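30 May 2025

My mother-in-law had one rule for the sitting room, and it was that the carpet comes first. You can have dust on the shelves and cups on the table, but if there is something lying on the carpet, the whole room looks tired. I did not believe in this rule when I was younger. Now I am older than she was when she said it, and I find I am saying it to my husband.

We took over her flat in November, with nearly all the furniture still in it. For the first weeks I wanted to change everything. I had grown up with plain floors and plain curtains, and in this room every surface has a flower or a gold line on it. The carpet has big chrysanthemums, dark red and gray-blue, on a sand color. The sofa has its own pattern in brown and olive, which does not match the carpet and does not try to. I made a list of what we would sell. The list is still in the kitchen drawer and we have sold only one lamp.

The coffee table I like the most. It is long and black and very shiny, with thin gold trim and short curved legs, and it shows every fingerprint. I wipe it with a soft cloth that is almost dry. Our neighbor Uthai Panyasiri, who repaired chairs for 47 years, told me to stop using the spray polish I had bought, so I stopped. He also told me to lift things from the table and never push them. I try.

But I wanted to write about the tidying on Fridays. I do it in the same order each time, and I think the order is the part that helps me. First I go around with the wastebasket. It is only a simple black one, and I put a clear bag in it and fold the bag well over the rim, otherwise it slides down with the first heavy thing. I used to carry the small papers to the kitchen in my hand and lose half of them on the way. Now the basket travels to the papers – it is a small change, but it saves me many steps.

On this carpet you have to look carefully. A white paper is easy to find on a maroon flower, but it can hide very well near a pale one. I start at the door and go toward the sofa, and I look under the table last, with my knees on the floor. Last week I found a receipt from the Allura shop for 600, which we had been looking for since the beginning of the month.

After the papers comes the vacuum cleaner, slowly, in the direction of the pile. Then the table. Then the sofa cushions, which I turn only every second week. If I begin with the table, I must do it again after the vacuum, and then I am annoyed with everybody.

Next Friday I would like to wash the curtains too, if the weather stays dry. They are heavy and I will need my husband for the top hooks.

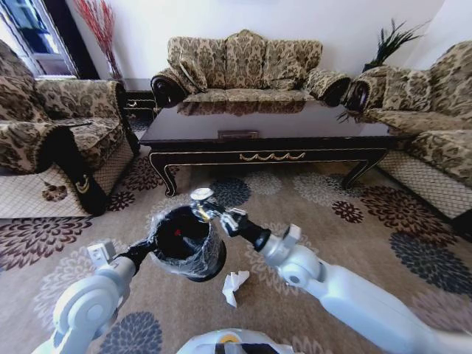

*Papers first, then the vacuum cleaner.*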